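The Day the Left Arm Let Go: Your Questions, Answered

I posted a short note about our gripper fault back in May 2023 and got more mail about it than anything else I've written for the Ondomen bench pages. A lot of you run similar two-arm cells and wanted the details, so I've pulled the questions together. I'm the one who keeps the cell running (and the one who was standing there when it happened), so blame me for anything that's unclear.

What happened, in plain terms?

We were running a bag packing routine. The left arm had a boxed item up over an open tote, and partway through the move the gripper just opened. No error on the screen, no beep, nothing. The box hit the edge of the table and went on the floor. The arm then carried on as if it were still holding something and "placed" thin air into the bag, very carefully, which would have been funny if I hadn't had my foot right where the box landed.

Was anyone hurt?

No. I had boots on and the box was light. But I was closer than I should have been, and we wrote it up as a near miss. Suqin Wei, who runs our safety reviews, was not impressed with me, and she was right.

So what was the cause?

A camera cable! The cable that feeds the left wrist camera was tied too tightly at the elbow. When the arm folded all the way in, the cable went taut and tugged on its connector, and the camera dropped out for a moment. Our control software treated "no wrist image" as a reason to reset the gripper driver, and the reset position for the gripper was open. So you've got a mechanical problem setting off a software problem, and the two of them together dropped the box.

Either one alone would probably have gone unnoticed for months.

Why was the reset position open?

Because I set it that way. When we first built the cell, we kept pinching soft packages on startup, and having the fingers open on a reset made that go away. I never thought about a reset happening in the middle of a carry. Fengying Ye spotted it in the driver settings in about five minutes, after I'd spent a whole afternoon swapping power supplies.

How did you find the cable?

Slowly. It only failed at one end of the elbow's travel, so the arm would behave beautifully all morning and then drop out twice in a row. Nikau Hoani finally suggested running the arm through its full range with the gripper empty while I watched the camera feed. We did 40 slow folds and got 13 dropouts, every single one with the elbow tucked in. After that I put my finger on the cable (arm powered down, please!) and could feel it was as tight as a guitar string.

How do you route the cables now?

With a lot more slack. Each wrist camera cable gets a generous arch over the wrist, then follows the long link down, and there's a proper loop at the elbow that sticks out to the side. It looks untidy and I've made my peace with that. The loop has to be big enough that you can fold the joint fully and still wiggle the cable by hand.

The downside is that a loose cable can catch on things. Bag handles are the worst, and the bag we use for testing has plenty of webbing on it. I now check where the straps are lying before each run and tuck back anything that could hook a cable or a finger.

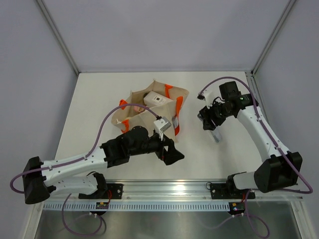
Did you change the software too?

Yes, and I'd say this matters more than the cable. Three changes went in:

A lost camera no longer resets the gripper. The arm stops where it is, the fingers keep their last position, and a person has to clear the fault.

The arm checks its finger position partway through every carry. If the fingers have moved and nobody asked them to, it stops.

The default reset position is now "stay put". If you want the fingers open after a reset, you have to ask for it.

Ignacio Toledo wrote the second one. He'd been asking for it since before the accident, and I'd been telling him we'd get to it.

Doesn't "stay put" have its own risks?

It does, good question. If someone's glove is in the fingers, you don't want them staying closed. We keep grip force low on this cell, and we taught everyone how to release the fingers by hand with the power off. If your gripper can really hurt somebody, please don't copy our setting off a web page. Sit down with whoever does your risk assessment.

What did you do to prove it was fixed?

We ran 400 carries into the bag, a mix of boxes and slippery little packages, with no dropouts and no surprise releases. We also unplugged the camera on purpose during a few carries to see what the arm would do. It stopped and held on every time. I'll admit I stood well back for the first one.

Is the problem specific to the Ivex cable kit?

I don't think so. A few of you asked because I mentioned the name in my note, and I feel bad about that. The kit was fine. I tied it down wrong. Any cable will do this if you pull on its connector a few hundred times.

What should I check on my own cell?

Power down, then fold every joint by hand to both ends and feel the cables as you go. Look at the connector at the camera end for any lean or wobble. Then find out what your gripper does when it loses its camera, its network and its power, one at a time. Write the answers down and stick them on the cell door. Ours are on a laminated card, in Paweena Wiriya's handwriting, as mine is hopeless.

How often do you check yours?

Start of every shift for the cable loops, and a full fold test once a month. The fold test takes less time than making coffee.

Can I get your fold test script?

Soon! It's tied up with some Liyanage library code I need to strip out first. I'm hoping to have a clean copy up in June, with the finger position check included. If you need it before then, write to me and I'll send the messy version, and you can laugh at my variable names.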